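About Us: Can a Machine Do Your Chores Yet?

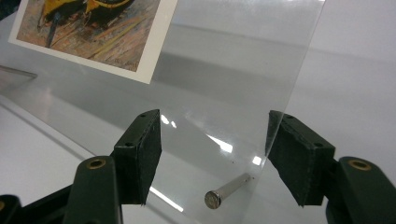 Photo: Ans Van Hecke / Kiken

Hi, I'm Ans Van Hecke, and I started Kiken because I hate putting things away. I mean it. I love making things, I love opening packages, I'll even wash dishes if the radio's on. But give me a table full of odds and ends that all have to go back where they live and I'll find any excuse to make coffee instead.

So when people ask me what we do here, I usually say we're trying to find out if a machine can clear that table. It sounds like a small question. We've been at it long enough that I know better!

Kiken is a small workshop. We test grippers on the kind of chores you'd find in a house or at the back of a shop: sorting, picking up, putting in a box, taking out of a box, wiping down, folding (more on folding in a minute, it's a sore subject). We write down what worked and what didn't, and we give that to the people who build the machines and to the people who are thinking of buying one.

Let's talk about clear plastic

If you want to see me get excited at a party, ask me about clear plastic. A thin see-through sheet is one of the meanest things you can put in front of a camera. In the photo at the top, the sheet is standing up between two black finger pads, and really the only reason you can tell it's there is the light bouncing off it. Look straight through it and your eye goes to the little silver pin behind it. A camera does the same thing. It sees the pin, it sees the table, and it has a hard time believing there's anything in between.

And we're surrounded by the stuff. Sleeves, lids, wrappers, the window in a pasta box, that film that comes on every new screen. A person picks it up without thinking, feels the edge with a fingertip and goes on with their day. For a machine it's a whole morning's work, and some mornings the plastic wins.

The pads help a lot. The ones in the photo have a matte, slightly fuzzy face, and I've become a bit of a bore on the subject of pad faces. I've tried them hard, soft, ribbed, sticky, and one batch that smelled so strongly of tires we had to keep it in the hallway. A thin sheet wants something that gives a little. Too stiff and it buckles the second you squeeze, too soft and you can't tell if you're holding it at all.

Then there's the small metal stuff. Pins, screws, washers, keys. They roll, they shine, and they like to lie flat on a table where there's nothing to get hold of. Put one behind a clear sheet and you've got two of my least favorite problems in the same place, so naturally we do that a lot.

So, can machines do chores yet?

Some of them! I wish I had a shorter answer, but this is where I am as of February.

Picking up one solid thing of a decent size from a clear table: yes. A mug, a block, a can of soup. I'd trust a good setup with that while I ate lunch in the next room.

Sorting a mixed tray: getting there. Our last long run was 3,010 picks from trays that Claeys filled for us (thank you, and also, who puts buttons in with the rubber bands?). Of those, 927 were clear or shiny things, and I'll tell you right now that's where most of our bad afternoons came from. Everything else was pretty dull to watch, and dull is what I'm after.

Handling paper and prints: better than I expected. A print with a bit of stiffness to it and a nice white border is easy to find. The trouble starts when you need to pick up just one from a stack, or put it down without bending a corner. I've sacrificed a number of postcards to this, including a couple I liked.

Folding laundry: no. Well, a towel, slowly, if the towel's in a good mood. I've seen videos that say otherwise and I always want to know how many tries came before that one. Fitted sheets I won't even discuss. I can't fold them either.

Doing the whole job, start to finish, in somebody's real kitchen: not yet. The single moves are mostly there. It's the stringing together that gets you, and the cat, and the drawer that sticks unless you lift it a little.

Shop floors are ahead of homes on this, by quite a way. In a shop you can decide where the bin goes and it stays there. You can change the lights. I have never managed to make my family agree on where the scissors go, and I don't see a machine sorting that out for us.

How we work

We keep it simple. Every chore gets 30 tries before I'm allowed to have an opinion about it. (That rule was made because of me. I used to get carried away after the first good one and go call somebody.) If we move a lamp or swap a pad, we start over from one. Drops count, and so do near misses where a person had to put out a hand.

Our regular test list has 33 chores on it right now. We call the list Giver, and it changes when people write in with something that drives them up the wall. The best suggestion we ever got was peeling the lid off a yogurt. We're still nowhere with it, and there was yogurt on the ceiling for a while.

Kernow, our neighbors across the yard, cut and print most of our odd little parts. They're quick and they don't laugh at my drawings where I can hear it.

Who we're for

Builders who'd like someone else to be picky for them. Shop owners who've been told a machine will pack all their orders and want a second view before they sign anything. And anyone who's just curious, because I was just curious too, and I still get a kick out of it when a gripper picks up something I was sure it would drop.

If you've got a chore you'd love to never do again, send it in. Tell me what the things are made of, how big they are and what the light's like where you do it. Bonus points for clear plastic. I'm usually at the bench until five, and I answer my own email, though not always on the day you send it.

Ans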